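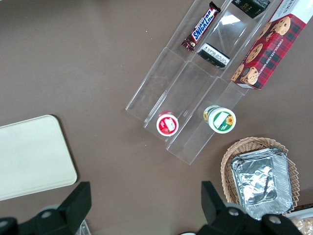
Small-counter merchandising is what we'll spend this session on, and I want to begin with dividers, because they do more work than most new shopkeepers give them credit for. When each product has its own lane, a customer's eye can travel down it without getting muddled, and you can see at a glance what needs filling. Clear acrylic is lovely for this, as the walls more or less vanish and leave you looking at the goods: a Snickers bar in one channel, a red plaid box of chocolate chip shortbread in another, and each is easy to find even though they're very different sizes.

Baskets are another matter (Lejla Janevski will say more about them in April, and she has strong feelings!). Wicker is warm and homey and suits anything wrapped or a little uneven in shape, but it does hide whatever sinks to the bottom, so keep yours shallow and go through them every morning.

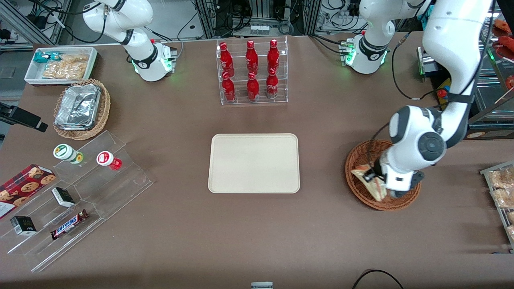
Should the drinks go next to the food?
Close by, please, with a bit of open counter between them so people have somewhere to set things down while they make up their minds.

For next time, read the Tikthorpe handout and sketch a counter of your own with no more than 5 kinds of product on it. Pencil is fine.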